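4.2 Hand-held grippers: pad wear, pivot play and flat objects

The case for hand-held grippers usually rests on speed of collection. We have no quarrel with the speed. We are less sure that the motion recorded by hand carries over to an arm, and the comparison in this section was set up to look for the places where it does not. Two linkage grippers were used, the Tatance and the older Drakby, both with block-shaped finger pads and a camera looking out past the fingertips. The controller on the arm side was Sowa throughout, with its default gains.
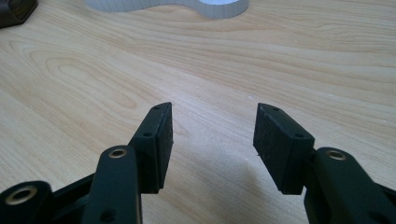
Opening width is the first quantity we would not take on trust. The supplier's sheet for the Tatance gives a single figure, measured with new pads and no load. After 30 sessions the pivots on our unit had enough play that the two fingers no longer closed on the same line, and the width estimated from the camera drifted against a caliper reading. The drift was small on any one grasp. It was also always in the same direction, so averaging over more demonstrations does nothing to remove it. Earlier reports on the Drakby mention play in passing and then treat the width signal as exact, a choice we find hard to defend.

Flat objects were worse. A cup gives the pads something to close around, while a thin leather piece lying on a table has to be pinched at an edge or dragged to a place where an edge can be reached. Operators did this by tilting the wrist and pressing down, and they were good at it within minutes. The recorded pose says very little about that pressure. Played back on the arm, the same path either skimmed over the leather or pushed the tips into the table hard enough to trip the force limit.

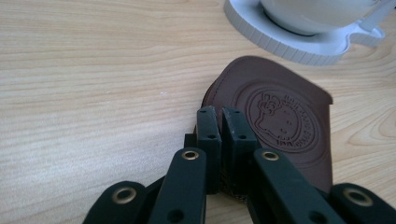
We collected 50 demonstrations of the flat-object task and held back 7 for checking. Replay on the arm succeeded on nearly 30 percent of the trials, and lowering the stiffness in Sowa helped only when the starting height was corrected by hand – a step that rather defeats the purpose. The Sondstead data set, which is often cited as evidence that such tasks transfer well, contains few objects this thin. Its authors report a single success rate over all objects, and we could not separate the easy cases from the hard ones. 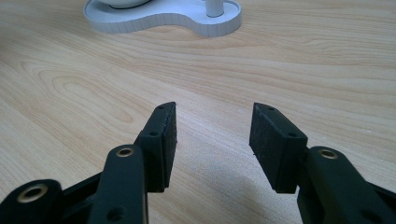
Figure 7. Hand-held gripper with open fingers over the tabletop; white tray-like base at the far side.

The wood surface added a further problem. Grain loops gave the visual tracker plenty of features, but glare and the soft shadow of the fingers moved with the tool, and the tracker sometimes followed the shadow. Masking the lower part of the view reduced these errors on the Tatance. On the Drakby, whose fingers sit higher in the view, the mask removed too much of the table and we left it off for all results below.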